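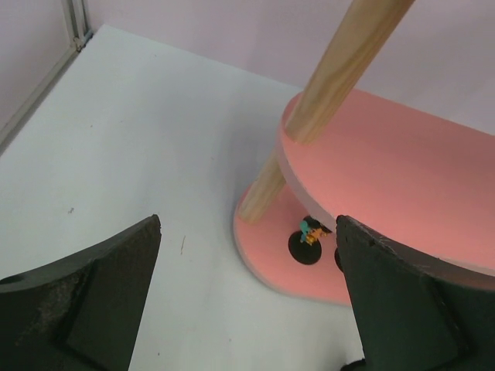
The Nestisum page says the posts are glued at the factory and shouldn't be loosened. Is that right for the older pink ones too? Mine rocks at one end and I don't want to split a board.

That was 28th February, and the rest of the message asked about spacing. Taking the two in order.

The older boards vary. On the one I took down in January the post was held by a single screw from underneath, no glue. Check the underside first. If there is a screw head, back it off half a turn, set the stand on a flat surface, press down over the post and retighten by hand. No power driver. If there is no screw head, leave it alone and put a felt pad under the low side.

Spacing. Measure the tallest figure with its base on, including ears, raised arms and anything else above the head. Add 2 mm. If the total is more than the gap between boards, the figure goes on top. Capes need depth as well as height, so check the back edge of the base against the back edge of the board.

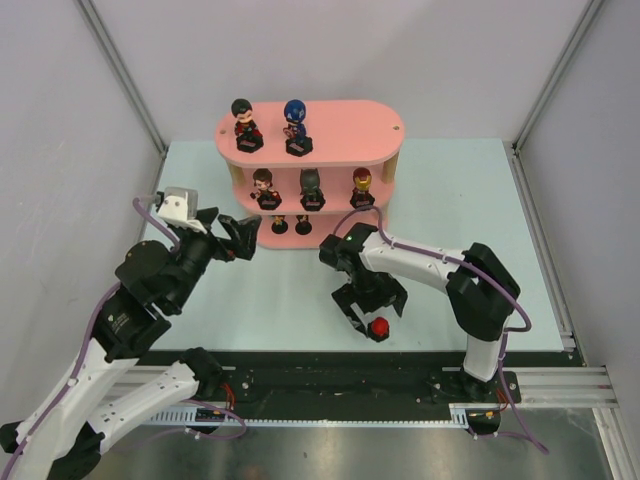

Bases with flat sides can be turned so that a flat faces the front edge, which buys a little room on the narrower tier. An outstretched arm should point along the board, toward the rounded end.

For tack I use Jemix putty, a pea-sized piece under each base, replaced yearly. It lifts off painted wood if you twist first. The Cordeiro gel dots hold better but left a mark on my Sollholm shelf, and 80 grit followed by 291 primer was needed to get rid of it. Test on the underside.

Can anyone with a newer Nestisum confirm the glue?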